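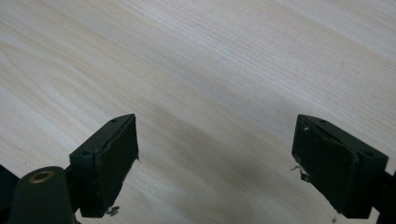 Milgate would like to know, per their last email, whether the money went on yarn or on people, and whether the evening group is still meeting now that the bus times have changed. Fair questions both! So I'll start there and get to the rest after.

Mostly people, and yes, the evening group is still going. It starts at 6:30 now so that folks coming from the Irncombe side can catch the earlier bus in and still get the later one home. We lost a couple of regulars over the change and picked up a few new ones who used to be stuck at work, so I'm calling it even.

Of the $3461 you gave us for this half of the year, the biggest chunk paid our two teachers (same rate as last year, they haven't asked for more and I'd like to offer it next time around). Room rent came second. Yarn and needles were a lot less than I'd budgeted because the Markatholm mill let us have their odd lots at the end of the season, three big sacks of undyed wool in that slightly greasy state that makes your hands lovely and your sweater smell like a barn. The full breakdown is on the sheet I sent with the last set of receipts.

Now the fun part. You'll remember we promised a hundred finished blankets for the shelter by July. We delivered 112!! I was sure we'd miss it, back in March we had a pile of squares and hardly anything joined up. What turned it was moving the sewing-up into the morning sessions, when the light is good and people are willing to spread out, and leaving the actual knitting for evenings and for home. I should have done that from day one.
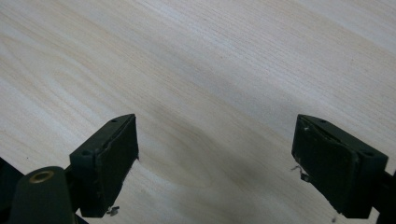
The squares themselves were another headache, I'll admit. I'd told everybody eight inches and given out a pattern by stitch count, and of course tight knitters and loose knitters came back with very different ideas of eight inches. So in April we switched to a cardboard template that goes home in every bag. You knit until it covers the card and then you stop. The mismatched ones from before got a crochet border to bring them up to size, and some of those are the prettiest blankets of the lot.

Sign-ups stand at 61, counting both groups. I'd hoped for more teenagers. We tried a Saturday-style drop-in over spring break and it was a flop (wrong week, half the town was away), so I want to try again in the fall with hats instead of blankets, something a kid can finish before getting bored.

One thing still open is the Sjögren loom. It's been promised to us since winter, it's in pieces, and two of the heddle frames need replacing before anyone can weave on it. I've asked for a price on the parts and will send it along once I have it. I'm not asking for extra money yet, I'd just like to know if leftover yarn money could go toward it.

Next report comes in October, with the hat numbers.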